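Section 4. Putting the Cases Away in the Clear Storage Box

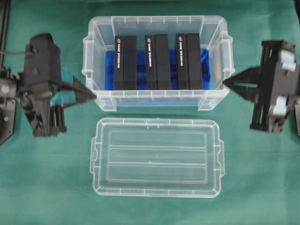 Fig. 38. Storage box with blue foam insert and three cases; lid on the cloth in front.

Your Limard set travels and rests in the same box, so it is well worth getting into a good habit with it from the first day. It only takes a moment, and a smooth cloth on the table will spare the clear plastic a good many scratches.

1. Lay the lid flat on the cloth and set the open box just behind it, with the long side facing you.

2. Press the blue foam down at all four corners until it sits level on the bottom.

3. Stand each black case upright in the foam, with the printed label on the left and the small oval logo at the top. Go gently – the foam is meant to be snug, and a slow, straight push does the job nicely.

4. Look along the row. The cases should stand evenly spaced, with a little blue showing between them, and none should be higher than the rim.

5. Lower the lid and press over the handle at each end until it clips.

Note: If a case leans, lift it out and start again. Replacement foam is part no. 51 in the Mustport parts list.

CAUTION: Never carry the box by its lid. Hold both handles, and keep it away from heaters and sunny windowsills.

Cleaning the box and lid is covered on page 39.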